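Drollard workroom, September walk-through
Checked against the Eltora sheet, 50 points to pass

1. Cables and plugs: FAIL. Last time this got a pass, and I'd like to know how.

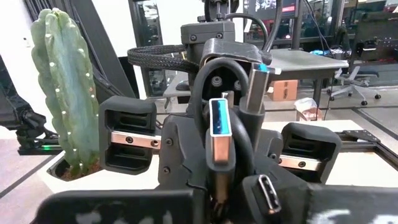

2. Plants: PASS, grudgingly. The sheet says "stable and out of the walkway," and says nothing on spines. The cactus stands in a white rectangular planter, and I doubt a planter alone keeps sleeves off it. Move it to the Vultley shelf.

3. Table: PASS on surface. I don't believe the "wiped daily" note, as the log stops at line 166.

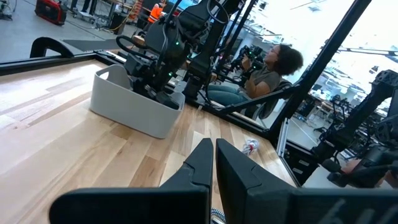

Item 4: gray bin on the wood table, handle end clear.

4. Bins: OPEN. The sheet lists a load limit but no date. Recheck at 2 p.m.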